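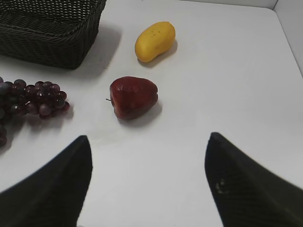
A red artificial apple on a white tabletop.

I have a soft spot for small offices with old servers. You walk in, somebody hands you a coffee, and then they point at a closet. In the Humenville office the closet also holds the mop and a box of Christmas lights, and behind those sits the print server I spent most of October trying to get rid of.

The job sounded easy enough. Move 2 print servers' worth of queues onto one new virtual machine, point everybody at it, turn the old boxes off and go home. I'd done it plenty of times before, and Windows even comes with a migration wizard for exactly this. You export the queues, drivers and ports into a single file, copy it over, import it on the other side. I had blocked out one evening. I know, I know.

The export ran fine. The import got most of the way through and then threw an error on a driver I didn't recognize, for a label printer in the Honwood warehouse that had been installed back when the server was still 32-bit. The new machine is 64-bit only, of course, and it wanted a 64-bit version of that driver, which the old server didn't have. So the wizard skipped the queue, then skipped everything else that shared the driver, and finished with a cheerful little summary. If I hadn't opened the event log I'd have missed half of it.

So that was evening one - a list of missing queues and a cold sandwich.

My next move was to add the 64-bit drivers to the old server as additional drivers and export again. This works nicely when the vendor kept the same driver name between versions. Windows matches them by name, character for character, and if the new package has so much as an extra space in it you get a second driver and no match at all. Two of the plotters fell into that trap. I ended up installing the new driver on the new server by hand and building those queues from scratch, which took less time than all the arguing I'd done with the wizard. Lesson learned, and I'll probably forget it by next year!

Then came the ports. When you've had the same server for that long you collect TCP/IP ports like other people collect coffee mugs. I dumped them out with a script and found 264 of them, for an office that doesn't have anywhere near that many printers. Whenever a printer died, whoever was on duty had made a new port for the replacement and left the old one sitting there. I've done it myself, so I'm not throwing stones. I pinged the whole list, kept the ones that answered, and put the rest in a text file in case a printer was just asleep. (One was. It lives in the Joltness branch and it only wakes up for payroll.)

While I was in there I switched off SNMP status on most of the ports. If you've ever seen a perfectly healthy printer show up as offline for a whole morning, go look at that checkbox first. The server asks the printer how it's feeling, the printer doesn't answer in a way the server likes, and every job just piles up behind it. With the box cleared, the jobs go through and everybody stops calling me.

Getting the users over was the part I'd been dreading. The old queues were mapped by a logon script that had been patched and repatched until it ran to 1386 lines, most of them checking for computer names that were retired long ago. I read the whole thing over a weekend with a highlighter. In the end I threw it out and used Group Policy Preferences with item-level targeting, so a person in the Nair building gets the Nair printers and that's the end of it. I set the old connections to delete and the new ones to update. Don't use replace unless you enjoy people losing their default printer every time the policy refreshes - ask me how I know.

I also thought about just giving the new server the old name with a DNS alias. You can do it, but plan on some registry work and a service principal name or two before the clients will trust it, and I wanted to be able to see who was still using the old machine. Leaving the old name alone let me do that. I turned on the operational log for the print service, bumped its size up because the default fills in no time, and checked it at lunch for a couple of weeks.

Last time I looked, the old server had one job in the log. It was a test page, and it was mine, from the day I started. I've paused the queues and left the box powered on for now. The new one passed 1000 jobs before I'd even gotten around to setting up the backup for it, so that's what I'm doing this afternoon.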